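Irkari club: loading the dish rack with two arms

Set the rack at the back of the table and put the mugs in front of it. Home both arms, then start the Provside script. Plates go first. Grip each one by the edge with the left arm, lift it over the rack and keep the right gripper open until the left has let go. 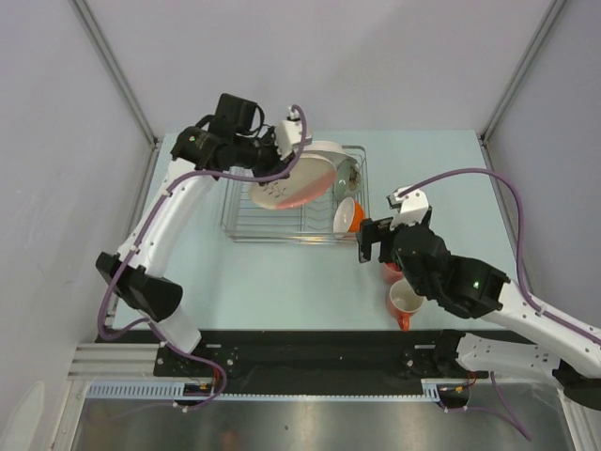
Tymofii Dmytriv wrote to say that his group got fewer knocks once they slowed the left arm for the last 3 cm - worth trying if your plates catch on the wires.

Bowls and mugs come next. Save each run under its own number. We stop after 11 runs and check the cable ties.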